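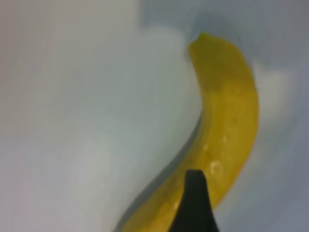
Page last changed: August, 4:12 pm

Siner is the grasp planner from Vukeo. I ran version 4 for over 418 picks on one arm. Setup was easy and the docs are short. With a banana it put the finger across the lower part of the fruit and gave a score I could check.

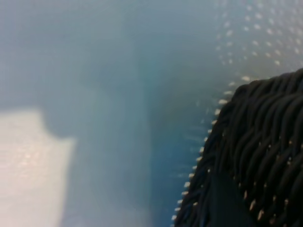 Segmentation is the weak part. The masks leak at edges, and you tune them by hand in a text file. A black woven surface with a line of pale dots along its outline should be easy against blue, but I still had to raise the edge setting. I'd buy it again for the planner.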